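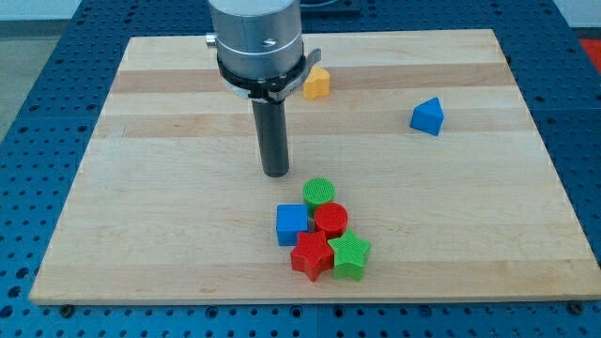 Tivuris, October

Steltimon Block Talk
README and data card, second release

Block Talk is a collection of short written sentences about colored blocks on a board. People wrote them to tell somebody else how the blocks were laid out, and we love how many ways there are to say "next to"! This release has 2000 sentences covering 600 layouts. The first release had far fewer and almost no corners, so if you used it, please switch over.

The blocks

There are 27 blocks in the full set, in plain solid colors. Some shapes have easy names and some really don't, and those are our favorites. The blue triangular prism is a "wedge" to one writer, a "roof" to the next and a "cheese slice" to a third. The small yellow-orange one with the rounded lobes gets called a heart, a flower, a clover and (once) a tooth. We kept every name exactly as written. If you need one label per block, names.txt lists the ones Parisa Moradi settled on, with the runner-up beside each.

The board

Writers lean on the board a lot more than we expected. It's a pale wooden one made of strips, and the warmer, darker stripe across the far part turns out to be a wonderful landmark: "just this side of the dark stripe" is a real phrase in the data, and a good one. It sits on a blue table with round holes in a grid. A few writers tried counting holes to give a position. Those sentences are marked "table" in the notes column and you may want to set them aside.

Near, far, left and right are always from the side of the table where the near edge of the board is. Writers were asked to stick to this and mostly did. We found 57 sentences told from the opposite side and marked them "flipped" without fixing them.

Groups and loners

Most layouts have a clump somewhere and one or two blocks off by themselves, like the five packed together near the middle with the blue prism standing well off to the right. Clumps bring out the best writing. People say huddle, pile (even when nothing is on top of anything), bunch, traffic jam. They also bring out the most disagreement over where the group stops. Is a block a finger's width away still in? We left that to the writer, so don't read group sizes as settled.

What's in the folder

sentences.txt: one sentence per line, with its layout number in front
names.txt: block names, preferred and runner-up
notes.txt: the "table" and "flipped" marks, plus odds and ends
spelling.txt: original spellings we corrected, in case you want them back

Good to know

All sentences are in English. Colors are everyday words, so one person's orange is another's yellow, and the lobed block gets both. Standing and lying down are used loosely for the prism; a note in notes.txt says which face is down wherever we wrote it out.

Shanthi Munshi checked the layout numbers against the sentences. Any mismatch that's left is worth a message to the Grilach list, and so is a great new name for the lobed block. We're collecting those for the next release, along with layouts that use the far corners of the board.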